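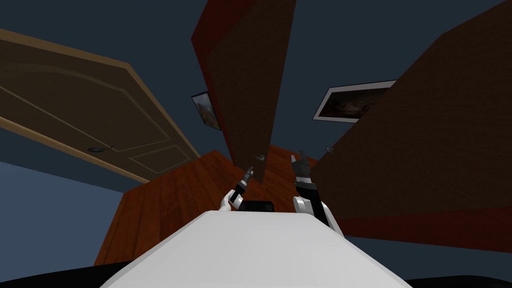 About Hevstead

Hevstead compares grippers, arms, cameras and controllers for people who have to choose between them. Our customers build robots that work in homes, and most of their questions come down to doors, drawers and cabinets. We run the trials and send back the results, good or bad.

Kári Bech started the company after several years of installing arms in packaging plants. Xinyi Pan joined the following February to build the simulation side and now runs it. We are still a small office, with five people on staff.

What we do

Most of our work starts in simulation. We build rooms with doors, cabinets and furniture in them, put the customer's robot model inside, and run the same task with each set of parts. A standard comparison is 3,000 attempts per gripper. Start positions, lighting and handle types change from one attempt to the next, and every gripper gets the same list.

Our handle library is called Cisell. It holds 1,094 handles, knobs and pulls, sorted by shape and by how they turn or slide. Customers can send us their own and we will add them. Please allow a few days for this, as the hinge and latch settings have to be entered by hand.

Lever handles take up more of our time than anything else. A wide parallel gripper can reach one easily enough, but the fingers have to come in at an angle that leaves room for the lever to swing down. Some customers prefer to push the lever with one finger and never close the grip. We test both ways and report them separately. 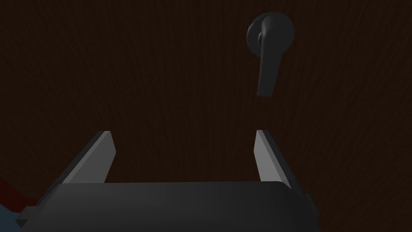

Cameras are the other half of the problem. Dark handles on dark wood are hard for many depth and color setups, so we keep a set of dim rooms for that purpose. We also compare wrist cameras with head cameras, since a view that is good for finding a door may be poor for lining up the fingers.

Controllers are tested last – usually two or three on the same arm, with the gripper and camera held fixed.

What you get

Each customer receives a written report, the full attempt logs and the settings we used. Failed attempts are included and labeled by cause. Our longest project to date, Erkosen, ran to 3,622 logged attempts, and the report had to be split in two.

We do not sell hardware and we do not take commissions from people who do.

Working with us

Send us your robot model and a short note on the task. Kári answers questions about hardware and scheduling. Xinyi handles model files, room requests and anything to do with the logs. Our office is on the second floor of the Stevens building, and visits are welcome by appointment.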